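선반 정리 기록. 타래로 남김. 대상은 작은 방의 흰색 오픈형 선반 하나. 문이 없는 형태라 물건 놓는 방식이 그대로 보인다.

1/ 기존 문제. 먹는 것과 안 먹는 것이 같은 칸에 섞여 있었음. 분류 기준이 없으니 찾을 때마다 전 칸을 훑게 된다. 2월에 한 번 다 뺐다가 기준 없이 도로 넣은 게 원인.

2/ 이번 기준은 품목이 아니라 높이. 눈높이 위는 가볍고 자주 바뀌는 것, 허리 높이는 매일 쓰는 소형 용기, 맨 아래는 무거운 것. 칸당 하중은 7kg으로 제한했다. 제조사 표기치보다 한참 낮게 잡은 값.

3/ 과일은 위쪽. 둥근 것은 굴러가므로 앞턱이 있는 얕은 트레이에 넣고, 서로 닿지 않게 간격을 둔다. 겹쳐 쌓으면 눌린 쪽부터 무른다.

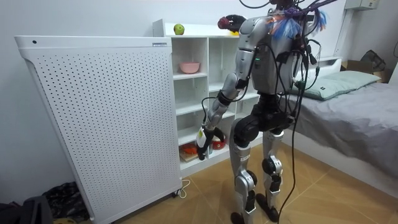
4/ 작은 병이나 낱개 포장은 허리 높이 칸 앞줄에만. 뒷줄까지 채우면 뒤에 있는 건 안 쓰게 된다. 라벨은 정면, 뚜껑은 위로. 깊이가 남아도 비워 둔다.

5/ 칸 간격은 55mm 단위로 재조정. 높이가 애매한 칸은 없애고 단수를 하나 줄였다. 수납량은 줄었는데 꺼내는 동작은 짧아짐.

6/ 바닥 쪽. 타일이라 선반 다리 수평이 안 맞았다. 패드를 대고 수평계로 재확인. 한쪽만 높이면 대각선 방향으로 다시 흔들리니 네 다리를 모두 봐야 한다.

7/ 바퀴 달린 기기는 선반과 간격을 띄울 것. 전면에 타공이 있는 제품은 앞을 막지 않는 게 우선이고, 전원선은 바퀴가 밟지 않는 쪽으로 뺀다.

8/ 라벨지는 Bririne 무광. 유광은 조명 반사 때문에 비스듬히 서면 안 읽힌다. 글자는 4mm 이상이면 충분했음.

9/ Wendy Ellwood 님이 물어보신 트레이는 Stoldale 얕은 형. 깊은 형은 안쪽이 안 보여서 반품했다. 칸별 치수표는 단수 바꾼 것까지 반영해서 저녁에 올리겠음.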